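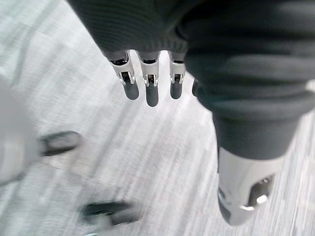 Chapter 4
Estimating Motion from a Wrist Camera

A controller that moves a hand needs to know where the hand is going, and joint encoders give only part of the answer. They report the angles of the arm. They say nothing about a base that is walking, turning or being pushed. A camera at the wrist sees all of these motions added together, and the software has to pull them apart. Motion blur is one source of information. The carpet is smeared into streaks that run diagonally, lower left to upper right, while the hinge joints of the three fully visible fingers are still sharp. From this we can infer that camera and fingers were nearly at rest relative to each other while both moved relative to the floor.

The Lusari controller used in this book runs its joint loop at 530 Hz and receives images at 60 Hz. Several joint updates therefore pass between one image and the next, and the estimator must predict through the gap. Section 4.1 sets up the prediction step. Section 4.2 covers masking, in which pixels that belong to the robot are removed before floor motion is computed. Rigid parts can be masked from the kinematic model. Fabric is harder: a sleeve folds differently each time the arm bends, and the model does not contain it.

Section 4.3 treats blur direction and length as measurements, each with its own variance. A streak gives the line of motion but leaves the sign open, so the previous estimate is used to choose between the two.

Readers should have the Endale log reader from Chapter 3 installed. The exercises use a recording of 2000 images.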